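Handing Things to a Robot: Our Time with the Trosis Kit
Speaker notes, 27th February

Opening

Thank everyone for coming, and thank whoever set up the urn. Say hello to the people at the back and ask if they can hear me (wait for the answer this time).

I'd like to start with something I've been doing at the kitchen bench for most of my life without giving it a thought, and that's passing a jar to the person next to me. You hold it out, they get their fingers on it, and somewhere in there you let go. There's no countdown. You feel a bit of a tug, or you see their grip settle, and your own hand just opens. My neighbour can do it while telling a story about her knees!

So the whole talk tonight is about what happens when the other party is a robot arm, and whether the Trosis kit from Grerneo is a sensible way to get one to behave nicely at that moment. I've lived with it since September, I've grown quite fond of it, and I have some grumbles.

What's in the kit

Keep this part short, they can read the handout. Trosis is the handover package: the software, the licence, the setup sheets and a day of help over the phone. You bring your own arm and your own gripper. Ours came to 2,000 dollars for the year, and I'll come back to whether I think that's fair.

The part to get across is that the kit leaves the person in charge of where the thing goes. You hold your jar up under the fingers and the arm is supposed to work with what it's given. Mention the lids here. We've used jars with gold lids, silver lids and frosted white ones, and if you make jam or pickles or face cream you'll know already that no two suppliers send you the same lid twice.
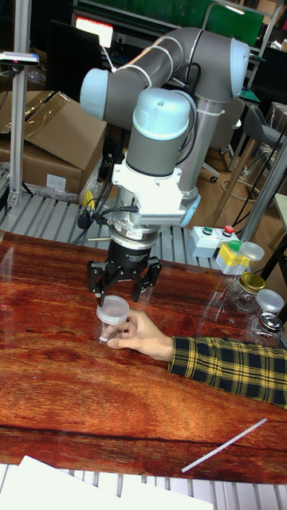 Why clear jars, of all things

Somebody always asks why I'd make life hard for myself. Fair question! Clear containers are a pain for a lot of vision systems because the light goes straight through them, and then you get shine bouncing around off a polished table on top of that. But the makers I work with at Brorkura fill clear containers, their customers like to see what they're buying, and I wasn't going to try out a kit on cardboard boxes and then tell a room full of jar people that it was lovely.

(If they laugh, pause. If they don't, carry on.)

A clear jar also brings out the trouble with grip. Glass is heavy and fairly forgiving. A thin plastic cup is light and squashes if you look at it sideways, so a grip force that suits one is no good for the other. Trosis has a setting for this called Soft Close. Tell them to leave it on the middle value for the first week and only then start fiddling, which I did not do, and I had a very sticky afternoon with some apricot.

How a handover goes

Walk through it slowly and use the water glass on the lectern.

Bring the container in from the side, with your fingers around the body, and keep the top clear. Everyone wants to hold it by the lid the first time, because that's how we pick jars up off a shelf, and then there's nowhere for the robot to go. Hold it under the fingers and keep still. Count two slow breaths if you're a fidgeter like me. Let the fingers come together. Then ease off, a bit at a time, and be ready to take the weight back.

That last bit, the easing off, is where the kit earns its money or doesn't. It's meant to feel you letting go. Most days it did, and there were other days when I stood there like a person trying to give a biscuit to a very polite horse.

Remind them where the stop button is before anybody has a turn afterwards. Say it twice.

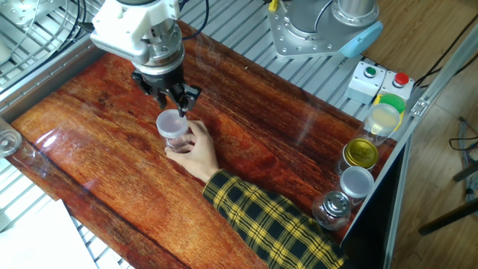 Ghada Hattar: I'd push back a little on the patience part. My packers can't stand and breathe at a machine all morning. If the kit needs two breaths for every cup, then that's the real speed of the line, and I'd want Grerneo to print it on the box.

I've left Ghada's remark in the notes exactly as she sent it, as she's quite right and I'd only soften it. Read it out. Then give them our tally, which I kept in a school exercise book with a pencil on a string: 1,333 handovers over the whole trial, and 41 of those where the container got dropped or had to be snatched back. Nearly all of our trouble was with cups. I never lost a glass jar, though I did shut my eyes for one.

The thin cup problem

Spend some time on this, it's what people will ask about over tea. With a cup that has no lid on it the top edge is where it bends most easily, so if the fingers close up there while your hand is steadying it lower down, you can end up with the two of you having a small argument through the plastic. The Trosis manual (326 pages, bring it along and let it thump on the table) gives this one paragraph. I think it deserves a chapter.

What we settled on was to stand the cup on the table, keep a light hand low down on it, and let the table do the carrying. It's slower to set up, but my wrist was much happier, and so were the cups.

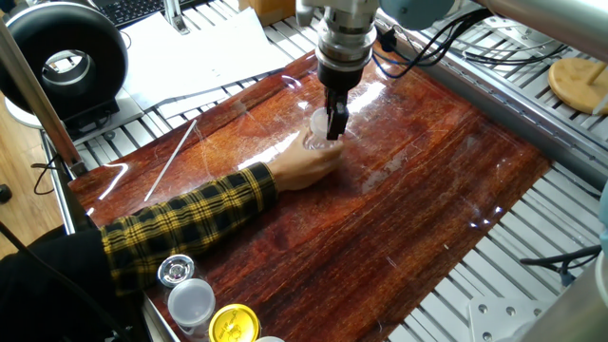 Clear cup on the table: a hand around the lower part, the gripper fingers at the rim.

Would I buy it again?

Yes, with conditions, and please read all of these out even if we're running late. I'd want the shorter manual they keep promising. I'd want Soft Close to remember what it was set to when you turn the power off, which it doesn't, and you will forget. And I'd like the price to come down for small makers, who might only run it three mornings a week.

I also had a look at Zein, which does much the same job and has a friendlier screen with nice big coloured tiles. I found it harder to get going and their phone line closes at lunch, my time. If you already have someone handy in the shop then it could suit you better, so do try both.

Finish by inviting questions. Don't try to answer the one about insurance. Point them to the sign-up sheet by the door.

Comments (4)

Eamon Ní Mhurchú
Thanks for putting the notes up, I had to leave before the cups. Does Soft Close work per container, or is it one value for the lot? We swap between glass and plastic in the same hour.

Ghada Hattar
One value, Eamon. You can save two profiles, but somebody has to press the button to change over.

jarlady
Loved the horse. Would be keen to hear how it goes with wet hands, ours are never dry on a brining day.

Eamon Ní Mhurchú
Two profiles would do us. I'll ring Grerneo about a loan kit and post what they tell me.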